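Bostura to try warehouse robots on the night shift

Logistics firm Bostura will put 12 picking robots to work at its Resbridge depot from February, in a trial that will run for 19 weeks.

The machines are built by Sarantis and will handle small household goods between 10pm and 6am. Staff on the night shift will move to packing and checking, and the company says no jobs will go during the trial.

Unions are less sure. They point to the firm's Drarkunthorpe site, where some 50 agency posts were not renewed after sorting was automated. Bostura says those contracts were due to end anyway.

Under the terms agreed with staff, the robots will stop if their error rate goes above 4 per cent over a full shift. Results will be shared with workers before any decision is made on other depots.

Clocks, lamps and kitchenware are among the goods covered by the trial. Glassware and anything sold by weight will still be picked by hand. 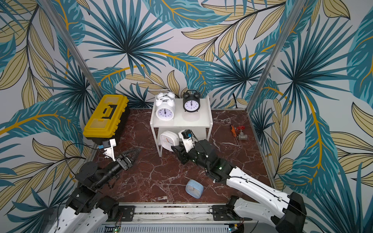
What happens next

Training for night staff starts in the month before the launch. Day shifts at Resbridge are not affected.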